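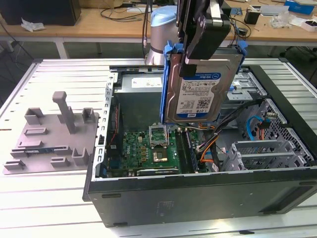 Figure 1. The tower on the bench with the side panel off, 1.0TB drive in its blue caddy, processor out of the socket.

Taking Apart and Rebuilding a Desktop Computer
Project report, Computer Hardware Basics
Mebrat Demissie and Remo Holzer
Submitted 21/10/2022

1. Purpose

Our project was to take a used desktop computer down to its main parts, check and clean each part, and put the machine back together so that it would start. We also had to write a set of steps that another pair of students could follow without help. The computer came from the Prerkodska storage room, where it had been on a shelf since April. The tag on it said "no start, drive unknown." We called it Canora in our notes so we would not mix it up with the other towers, and we use that name in this report.

2. Work area

We used the metal worktable with the slatted top. Small screws can fall between the slats, so we kept ours in a tray with a lid. The tower was laid on its side for all of the work. This puts the motherboard flat and facing up, and parts lift out instead of hanging from their connectors.

We unplugged the power cord and held the power button down for 5 seconds before opening the case. We each wore a wrist strap.

3. Taking it apart

The side panel came off first. It was stiff at the rear edge and had to be slid back before it would lift.

The hard drive is a 3.5-inch WD Blue, 1.0TB according to the label. It is held in a blue plastic caddy, so the drive and caddy come out as one piece once the cables are off. We disconnected the data cable at the drive end and left it in the case.

The processor took the longest. The socket has a retention lid with a lever beside it. The lever is under tension and has to be pushed down and out before it will rise. With the lid up, the processor lifts straight out. Remo held it by the edges and did not touch the underside. The old thermal paste had gone hard and we cleaned it off the heat spreader with alcohol wipes. The cooler had been removed before this step and is not covered here, as the other group was assigned cooling.

The board has two memory slots beside the socket. We took out the module and put it back during testing, as described in section 5. The power supply stayed in the case. We were told not to open it.

4. Cleaning and inspection

Most of the dust was in the perforated metal and in the drive cage. We used a soft brush first and then short bursts of compressed air. The first can ran out halfway through and the second one was from another lab.

We looked over the capacitors along the edge of the board for swelling or leaks and found none. The socket was checked with a flashlight and a magnifier. One cable had been pinched under the drive cage, and its outer cover was marked, but the wire inside was not exposed. We moved it so that it would not be pinched again.

5. Rebuilding and testing

We put the parts back in this order:

Processor, matching the mark on the corner to the mark on the socket
Retention lid and lever
Thermal paste and cooler
Memory module
Hard drive and caddy
Data cable and drive power cable
Side panel, after the first successful start

The first start failed. The fan turned for 2 seconds and stopped. We shut it off, unplugged it, and checked the power connectors, which were all in place. We then took the memory module out, wiped the contacts, and seated it in the other slot. The second start reached the setup screen.

We moved the module back to the first slot to see if the slot was bad. It started from there too, so we think the module had not been pushed in all the way the first time. Mebrat remembers hearing only one of the clips close.

The drive was recognized. We ran the long surface test overnight and it finished with no errors. The files on it were erased by the lab office and not by us.

6. Problems

We did not label the cables when we disconnected them. There were more black cables than we expected, and it took most of one lab period to work out which ones reached the drives. The Kaufmann handout has a drawing of a similar case, but its drive cage faces the other way and it did not help much here.

We also misplaced one case screw. A replacement from the spares box fits, although the head is a different shape.

7. Changes for next time

Tape a label on every cable before pulling it. Take a photo after each part is removed. Press the memory module down until both clips close. Start the machine once with the side panel off before putting in the last screws.

8. Status

Canora starts and is back in the storage room with a new tag. The written steps for the next pair are in the Drendine binder, tab 4. The spare screw should be replaced with a matching one when the next parts order comes in.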